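Occasional table

An occasional table is a small or medium-sized table kept in a living room, hall or bedroom and put to whatever use the day requires. The term covers a wide range of forms, among them the side table, the lamp table and the round parlour table. Unlike a dining table or a desk, it has no fixed purpose, and in most homes it becomes the place where things are set down on arrival and left until they are wanted again.

Terminology

In the furniture trade the word "occasional" first meant that the table was brought out when there was an occasion for it, such as tea or cards, and stood against the wall at other times. The sense has weakened. Most such tables are now left in one position all year, and the word survives chiefly in shop lists and sale catalogues. In the district of Flosardale the same piece is called a setting-down table, a name also found in household inventories from the neighbouring parish of Brulldale.

Form and materials

The top may be round, oval, square or shaped. Round tops are common where the table must be passed on several sides, as there are no corners to catch the hip. Wood remains the usual material, with a clear or lightly tinted finish that leaves the grain visible. Glass, stone and painted metal are also used.

A round top placed against a straight wall leaves a narrow wedge of space on either side of the point of contact. Tall things such as vases, bottles and bags tend to be pushed towards the wall, where they are less easily knocked, and the smaller things gather in front of them.

Household use

The contents of an occasional table are seldom planned. Studies of domestic storage divide them into standing items, which remain for weeks or months, and passing items, which are removed within a few days. Vases, lamps, clocks and speakers belong to the first group. Post, food packets, tissues, shopping and gift wrapping belong to the second. The division is not strict — a paper bag kept for later use may outlast the flowers beside it.

The best-known local study is the Dasodholm Household Survey, directed by Lautaro Cisternas, which recorded the tables of 86 homes over one winter. Its inventory lists 1059 separate entries. Packaging formed the largest class, ahead of paper and of things to eat and drink. Cisternas observed that boxes were often kept after the goods had been taken out, and that an open box on a table quickly became a container for other small belongings. He gave the name "second filling" to this practice, and the phrase has since been taken up in other writing on the subject.

Flowers

Flowers are among the most frequent standing items, fresh or dried. Fresh stems bought singly are commonly sold in clear plastic wrapping, and may lie on the table for a time before being put in water. Dried roses need no water and are kept in a vase for as long as the heads hold together. They shed when brushed against, and a place at the back of the table, close to the wall, suits them best.

The two kinds are often found together. A household may keep dried roses in a ceramic vase and lay a newer flower among the packets and boxes at the front, so that old and recent blooms share one surface.
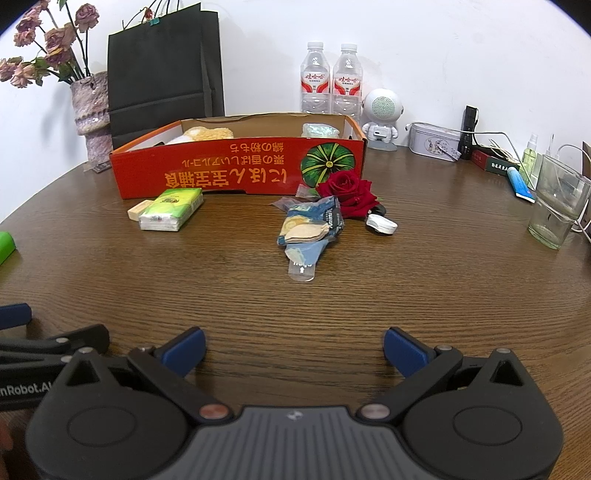 Clearing and care

Clearing an occasional table is usually done in a single short session. The housekeeping leaflet issued by the Urrutia domestic training centre advises the following order of work.

Remove all empty packets and loose wrapping first. Torn snack packets should be checked for crumbs before they are lifted, and folded with the open end inwards.

Gather bottles and take them to the kitchen.

Empty any open box completely. Soft goods are returned to a drawer or cupboard, and the box is either flattened or given one stated use.

Put small electrical items and their leads in one place, away from vases.

Lift the vase last, with one hand under the base, and wipe the place where it stood.

Wooden tops are wiped along the grain with a barely damp cloth and dried at once. Water left under a bottle or vase may mark the finish, and a mat or saucer is recommended for anything that holds liquid. The same leaflet suggests that no more than 3 standing items be kept on a small round top, although the Dasodholm figures show that few households observe such a limit.

Collections

The Brulldale Museum of the Home holds about 140 occasional tables, the greater part of them round. Most are shown bare. One gallery displays a table with its contents as they were recorded in the donor's sitting room, including the shopping bag and an opened packet of biscuits, the latter replaced by a copy each August. Tables in the reserve collection may be viewed by appointment.

See also

Console table
Dried flowers
Household storage
Side table
Vase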